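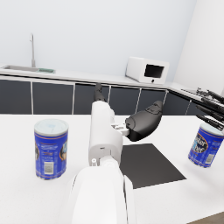 Taking down outdoor light strings

January 29, 2025

Unplug each string at the outlet before touching the clips. Work from the far end back toward the plug, and coil the wire in loops the length of your forearm. A Millex string of 100 bulbs fits on one reel.

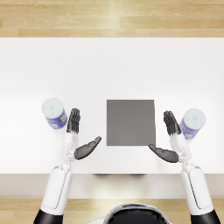
Check sockets for green or white crust. Replace any string with cracked insulation. Most plugs hold a 5-amp or 7-amp fuse behind a sliding door; match the rating printed on the plug.

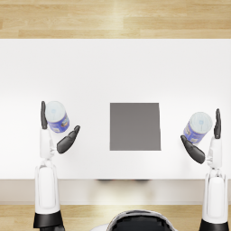
Storage

Keep reels in a dry closet, below 130 degrees. Attics can exceed that by summer. Label each reel by roof section. Gutter clips come off in February.

Recent items
Belay ladder hooks compared
Resetting a Monach timer
Skirkadetti porch lamp wiring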